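The Two-Arm Stacking Project: A Gallery from the Enberg Evening Robotics Club

Posted 2019-12-17 by Liên Hà

Well, it has taken me far longer than I promised to get this page up, and I want to say sorry to all the parents and grandparents who kept asking so nicely at pickup. The fall session of the Enberg Evening Robotics Club has wrapped up, the students have gone off to their finals and their holiday baking, and I finally have a quiet evening and a big mug of tea to sit down and put some pictures where you can all see them.

For those who are new to us, the club meets in the back classroom at the Dakum Learning Center, and every fall the older group takes on one longer project together. This year they chose stacking. Two robot arms, one table, three colored blocks and a square of black tape to build in. I'll admit that when they first pitched it I thought it sounded a little small for a whole session (they had been talking about a robot that sorted laundry, so you can see why I was expecting more fuss). By the second week of November I had changed my mind completely. Getting two arms to share one little patch of table politely is a lovely, maddening problem, and it kept everybody busy right up to the last night.

The stack, with red at the bottom, then yellow, then teal. Both grippers have orange fingers, and the one across the table has its fingers up at the top of the blocks. It leans a bit, and I have grown very fond of the lean.
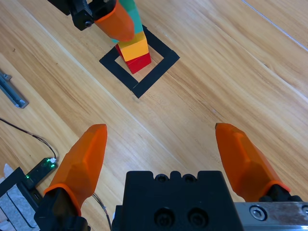 The rule the students wrote for themselves was that a stack only counted if it was still standing after both arms had moved back to their resting spots. That rule caused more arguments than anything else we did all fall! One camp wanted to count a stack the moment the last block was let go, and the other camp said that a tower that falls over while you're clapping is not a tower. The strict camp won the vote, and I think everyone was glad of it later, even the ones who grumbled, because it made them look hard at how the fingers open. If you open them too fast, or if one finger drags a little as the arm lifts away, you can undo the whole evening's work in a blink.

They named the left arm Tôn and the right arm Ramow, and by the third meeting the names had stuck so firmly that even the little kids in the early group were using them. I heard one of them whisper "good night, Ramow" on her way out the door, which just about did me in.

Next is the table with the tape square still empty and the three blocks spread out around it, red off to the left, teal up toward the middle and yellow on the right. The arm on the left is a blur, with a fingertip just short of the teal block.
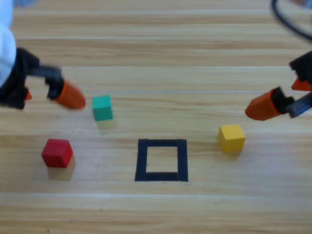

How do the arms know whose turn it is?

The students decide that ahead of time, in what they call the turn list. Each step names one arm and one job, and the other arm has to be clear of the square before that step can start. Later in the session they let the arms move at the same time as long as only one of them was over the tape, and that saved a good deal of waiting.

The turn list began on the whiteboard and then moved to a shared notebook after somebody's elbow wiped out half of it. I still have that notebook on my desk, and it is a treasure. There are crossed-out steps, little drawings of arms bumping heads, and a whole page where two students wrote back and forth about whether the word "home" should mean the same position for both arms. (They settled on yes, and then quietly changed it the week after.)

We kept a tally, too, which I wasn't going to make them do, but they asked for it. Over the whole session they ran 65 full tries at the stack, and 45 of those ended with the blocks still standing by the strict rule. I think that is wonderful for a group where most had never programmed anything that moves. Somebody has already written "1,000 tries by summer" on the corner of the whiteboard, and I'm choosing to take it as a sign of enthusiasm and leave it up.

The yellow block between two wide-open orange fingers, with the tape square off to the left. I like how near the table feels in this one.

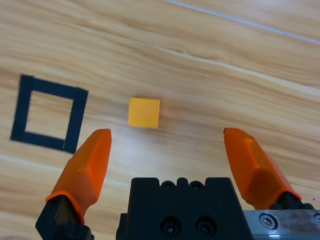
Does my child need to know how to code before joining?

Most of our students start with no coding at all, and they pick it up as they go, working in pairs. We do ask that they be comfortable reading a page of written instructions and willing to try the same thing over again several times, since a good part of any evening is spent on small changes.

I should say something about those small changes, because they are the part of the project that families don't get to see. A typical night went like this. One pair would run the stack, watch closely where it went wrong, and write down a single thing to change. Then the next pair would make the change and run it again. It sounds slow, and it was, and for the first couple of meetings there was some sighing. But then one of the quieter students noticed that the second block kept landing crooked whenever the first had been picked up by its corner, and from then on people began watching the pickups every bit as closely as the placing. I remember driving home that night feeling very pleased with all of them.

And a busy moment to finish on, with a red block held over the tape square by one arm while the other has a block of its own in its grip, off to the right. The green one is on the table behind the cables. 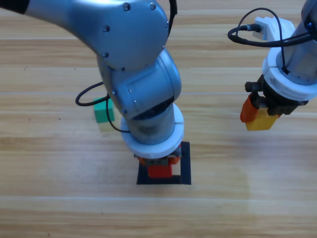 Moments like that took a lot of patience to arrange. When both arms are carrying something, the turn list gets long, and the students had to agree on a waiting place where one arm could hold its block out of the way. They tried one spot too close in, then another so far off to the side that the trip back took ages, and at last they marked a place in the notebook with a big star and a smiley face. We never did get a name for it that everyone liked, so it is still called the star.

My warm thanks to the families who brought snacks (the sesame cookies were gone before I got one, and I would not say no to another plate), to the Dakum front desk for letting us stay past closing on the last night, and most of all to the students, who were kind to each other even when the blocks were all over the place.

The spring group will meet in the same classroom. The older students have been talking about a fourth block, or about having one arm hand a block over to the other before it goes on the stack, and they'll vote on it at the first meeting. Sign-up sheets are at the front desk, and if you would like a copy of any of these pictures for a scrapbook or for a grandparent's refrigerator, just send me a note through the club page and tell me which one you want.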